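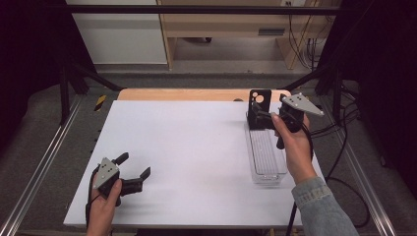

Ruxandra Matei

I put off sorting my hardware for so long that I had started buying new brackets because it was quicker than finding the old ones, and if you have ever stood in the checkout line at Sadetti holding something you are fairly sure you already own four of, then you will know how I felt about it. What finally got me going was moving my bench to the back room here in Dromesham, when everything had to be picked up and carried anyway. I may as well do it right, I thought, and then it took me most of October to work out what right was.

So this is how I do it now: one large white board to work on, one long clear tray on top of it, and one kind of part at a time. You don't need the same things I use (please don't go and buy anything until you've looked in your own cupboards!), but I'll explain what I look for in each so you can find something close.

What you'll need

A large white board, rectangular, as big as your bench will take
Something flat and solid for it to sit on, wood for preference
A long, clear plastic tray
A soft brush and a couple of rags
A few small boxes or jars for whatever you're not keeping in the tray
Paper tape and a pen

The board

I worked straight on the bench top for years and I can't tell you how many little screws I lost against the grain. Dark screws vanish on dark wood, and shiny ones vanish on pretty much everything if the light is coming from the wrong side. On a white board a black bracket shows up from across the room, and so does a stray washer, and so does the dirt, I'm afraid, so keep one of those rags handy.

Mine lies on a wooden base, with a bit of the wood showing along the far side. I like that strip more than I expected to. It gives me an edge to line things up against, and it's a good place to stick a label while I'm deciding where something belongs. If your board is exactly the size of your bench, never mind, just run a line of paper tape along the back and use that instead.

Before you put anything down, press on each corner of the board in turn. If it rocks, find out which corner is high and slip a folded piece of card under the one across from it. I know this sounds fussy. A board that tips a little every time you lean on it will send round things rolling, and you'll be down on your knees with a flashlight before lunch. Then give the whole surface a wipe with a barely damp rag and let it dry properly.

The tray

Clear plastic is what I'd look for, and long and narrow beats short and square. In a square box the parts pile up in the middle and you end up stirring them around like soup. In a long tray you can spread them out in a row and see what you have from one end to the other.

If you can get one with a ribbed floor, do. Flat-bottomed trays are fine for big things, but thin flat parts stick themselves down onto a smooth floor and then you're scratching at them with a fingernail. Ribs lift them just enough to get hold of. They also help keep parts from sliding when you pull the tray toward you. The one thing I'll say against ribs is that dust settles in the grooves, and a rag won't get it out, so that's what the soft brush is for. Brush along the ribs, never across, and tip the tray over the trash when you get to the end.

Lay the tray lengthwise, running from the back of the board toward you. I had mine sideways for the longest time, because that's how it came off the shelf, and I kept catching it with my elbow. Pointing away from me it takes up very little of the width, and I have open board beside it for the work itself. I keep mine well over to the right. If you're left-handed you may want it on the other side, and if you're like my aunt, who does everything with whichever hand is nearer, try both and see which one annoys you less.

Setting up the first part

Now pick one kind of part. Only one! I began with brackets, the flat black sort with round holes in them, for the plain reason that they take up the most room and finishing them made me feel as though I had achieved something.

1. Tip the parts out onto the open side of the board, well away from the tray. Take it slowly. A whole jar dumped at once goes everywhere.

2. Pull out anything that obviously isn't what you're sorting and put it in a box. Don't start sorting the box. I mean it. Put the lid on.

3. Choose one good part to be your marker. It should be straight, clean, and have all its holes where they ought to be. Stand it upright at the far end of the tray with its holes toward the top, where you can see it while you work.

4. Compare the others to the marker as you go. With brackets I look at the holes first, their size and how far they are from the end, and the length second. Two brackets can look like twins in the hand and turn out to be a hair different once you hold them side by side.

5. Lay the matching ones in the tray starting from the far end and working toward you. Keep them flat and all facing the same way.

6. When the tray is full or the pile is gone, stop. Write what's in there on a piece of paper tape and put it on the near end, where you'll read it.

The marker takes a little practice. Flat parts don't love standing up, and if you put one down carelessly it will go over and take its neighbors with it. Hold it near the top, lower it until you feel it touch, and wait a second before you let go. If it leans, turn it a little and try again. Move your hand straight back the way it came, too, and not off to the side. For one that simply refuses, a small dab of putty at the foot does the trick.

I do like to use both hands for this. One holds the next part ready over the board while the other is busy down at the tray, and after a while you get a pleasant sort of rhythm going. If you find your hands bumping into each other, your pile is too close to the tray. Push it farther over.

How much to do at once

Less than you think. My first evening I set out to do the whole lot, and I know it was about 400 pieces because I had foolishly written the number on the lid. I got to 100 and started putting things in the wrong place, and the next morning I had to do a good part of it over. These days I fill one tray, have my coffee, and then decide if I feel like another.

Odd ones

There will be odd ones. I had a handful of brackets from an old Rendent shelf that matched nothing at all, and for a while I kept giving them their own little space on the board, which got smaller and more cluttered every day. Now they go in a jar marked ODD and I look through it twice a year. If a part is bent, try it against the flat of the board: press down one end, and if the other end lifts, it's bent enough to matter. Those go out.

Keeping it up

Wipe the board when you finish, even if it looks clean. Brush the tray out before you change to a new kind of part, or you'll have little flecks of the last job in with the next one. And put the marker away with its own batch. I once left mine standing there, used it for a different size entirely, and sorted 42 brackets against the wrong one before I noticed.

Edited 15/08/2022: a reader in Quinlan wrote to ask whether the same setup works for hinges. It does, though fold them closed first, and lay them with the knuckles all on the same side. For very small screws I'd use something shallower than my tray, as it gets tiresome reaching in for them one by one.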